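Section 4. Setting up a new holding company in the deal ledger

Read section 3 first if you haven't loaded your user list. You can't assign a deal lead to somebody who isn't in there.

This section covers: adding the company, ownership, opening balances, commitments, the first capital call, the lock. Takes a morning if the paperwork is in hand. Takes a week if it isn't.

Before you start, have on the desk:

Signed share purchase agreement, final version with schedules
Cap table as of closing
Closing funds flow
Last management accounts before closing
Side letters, if any. Ask twice.

4.1 Add the company

1. Log in to Prirnow with your admin login. The read-only one shows the same menus but nothing saves.

2. Portfolio > Companies > Add.

3. Legal name goes in exactly as on the registration. Commas, periods, all of it. Trading name goes in the second box. For Handorley the legal name and the trading name are the same, type it twice anyway, a blank second box prints as a blank on the investor report.

4. Company code. Four digits. Next free code is shown in gray next to the box. Handorley is 3014. Annamalai is 2777 and stays 2777 even though it got refinanced, do not issue a second code for a refinancing.

5. Fiscal year end. Month only. If the company closes its books in January, pick January, not the December before it. Quarter labels are built off this and can't be rebuilt later without a ticket.

6. Base currency. This locks on save.

7. Deal lead and backup. Two different people.

8. Save. Wait for the green bar at top. Slow on first save.

Caution: don't hit Save twice. Two clicks makes two companies with the same code and the second one has to be removed by support.

4.2 Ownership

1. Open the company, go to the Ownership tab.

2. Add each holder as its own line. Funds, co-investors, management, option pool. Don't roll management up into a single line, the exit waterfall needs them apart.

3. Share class for every line. If a holder has two classes they get two lines.

4. Enter share counts, let the system work out the percentages. Typing percentages in will round them and you'll chase a tiny difference for ever.

5. Options: enter granted only. Ungranted pool goes in the Reserved box at the bottom.

6. Press Check. Issued total has to match the cap table to the share. If it doesn't, stop here and go back to counsel's version. There is usually a later one.

Note: vesting dates live on the Terms tab, not here. Easy to miss. The Ownership tab has a column called Vest which is a yes/no and nothing more.

Note: convertible notes are not ownership untill they convert. Put them under Instruments.

4.3 Opening balances

1. Cost first. Take it from the funds flow, not the purchase agreement. The agreement has the headline price. The funds flow has what left the bank.

2. Split cost into equity, shareholder loan, and fees capitalized. Three boxes. Zero is fine, blank is not.

3. Fees you expensed stay out. Check with whoever does the fund accounts how each invoice was treated before you guess.

4. Opening fair value = cost, for the first quarter, unless your valuation policy says different.

5. Amounts are entered in thousands. So 1000 in the box means one million. The box does say "000s" above it in small letters. People still get it wrong, and the error shows up on the dashboard as the biggest holding in the fund.

6. Upload the funds flow as PDF under Documents. Tag it Closing.

Caution: do not paste from a spreadsheet into the balance boxes. Hidden spaces come across and the number saves as text. Type it.

4.4 Commitments and reserves

1. Commitments tab > New line.

2. One line per fund vehicle. Parallel funds count as separate.

3. Enter total committed, then amount drawn at closing. Undrawn fills itself in.

4. Follow-on reserve is a different thing. Goes in the Reserve box, only with an approved memo behind it. Attach memo. No memo, leave it zero.

5. If there's an earn-out, set it up as a contingent item with the latest possible date. Not the likely date.

4.5 First capital call

1. Calls > Draft.

2. Choose the company, the vehicle, the due date. Notice period gets checked against the fund agreement terms from section 2.

3. Allocation is pro rata by default. Excused investors have to be unticked by hand, every call, it does not remember.

4. Preview notices. Open at least the first, the last and any investor with a side letter. The preview holds 50 notices a page, so page through if your fund has more.

5. Second person approves. The person who drafted can't.

6. Send. Notices go out from the system address, replies go to the mailbox you set in section 1.

Caution: there's no recall. A wrong notice gets fixed with a corrected notice and an apology.
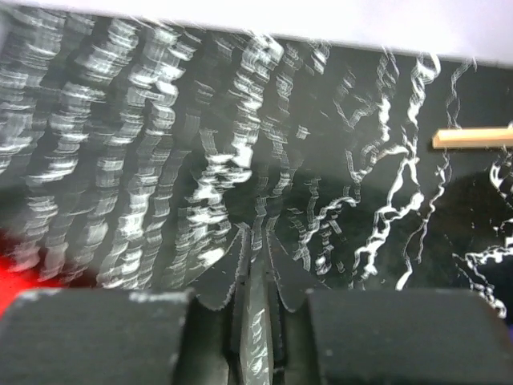

Sudheer Iyengar wrote in to ask that 4.5 also say what happens to an investor who was unticked by mistake: the notice can be issued late as a single, but the due date has to be moved out by hand or the notice period check fails. He's right, it does fail. Use Calls > Single notice, set the later date, put the original call reference in the memo line so the two tie together.

4.6 Lock the set-up

1. Run the Set-up report. Red lines have to be cleared. Amber lines need a comment, a real one, "ok" gets bounced.

2. Send the report to the deal lead and backup. Both confirm in the system. Email doesn't count.

3. Press Lock. Ownership, currency and opening cost are now frozen. Later changes go in as dated events under section 6.

4. Check that the company shows on the fund dashboard. The refresh is overnight, so look after 7 a.m.

Note: unlocking takes a request with a reason. Indira Alva or Sandro Cattaneo can approve it. Allow a day.

If it won't lock:

"Holder mismatch" - go back to 4.2 step 6.
"Value is text" - somebody pasted. Retype the balance.
"No backup" - deal lead and backup are the same person.
"Open draft" - a call is sitting in draft. Send it or delete it, then lock agian.

Next: section 5, monthly reporting packs.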